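Home | News | Classes | Back Issues | Contact

Flillidcombe Craft Circle Newsletter
April 2023
By Misaki Mizuno

Paper folding table returns

The paper folding table is back at the Flillidcombe hall this month, in the small room behind the kitchen. We have it for 19 evenings between now and the end of the season, and you can come to one or all of them. Beginners are welcome. Bring a ruler if you have one you like. Paper is provided.

Most of the paper comes from the Tanabe stationery shop, which closed its upstairs stockroom in the winter and sold us what was left at a good price. We came away with 749 sheets of plain colored paper and two boxes of patterned squares. The plain sheets are a little heavier than the kind sold for origami. They hold a crease well but they do not like being folded the wrong way and opened out again, and the line will show on the finished piece. The darker colors show it most.

For the first few sessions we will stay with long folds – gliders, darts, kites and the simpler birds. These all start with a center line, and if that line is off, the two sides will not match later on. Fold slowly, line up the corners before you press anything flat, and run the back of a fingernail along the crease from the middle outward. A hard surface helps. The cloths will come off the tables before we start, so please keep drinks on the side counter.

The nose of a glider is where people get stuck. By then there are several layers at the point and the paper wants to spread. Press the inner layers first, then bring the outer fold over.

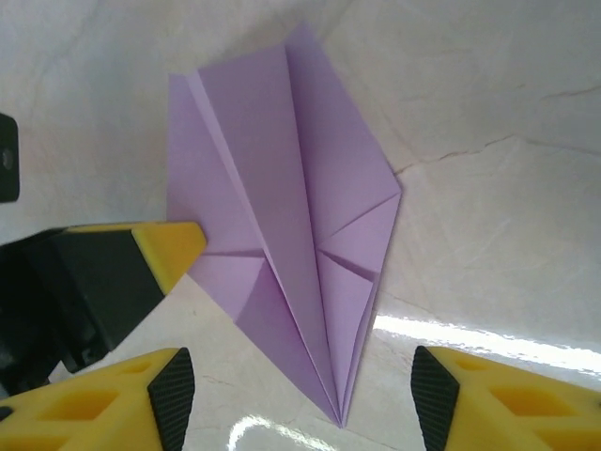
If the layers still slide, turn the piece over and press again from the back before you fold the wings. A wing that is slightly wider on one side can be trimmed or refolded. Leave it alone until you have thrown it once.

Later in the month we will move on to boxes and envelopes using the Nako pattern book. There are two copies, and both stay in the room. Finished pieces can go in the display case by the front door, which was full last year with over 460 of them, so smaller work is easier to place.

Sign-up sheets are on the board next to the Brarkora notices. Names go down in pencil, please.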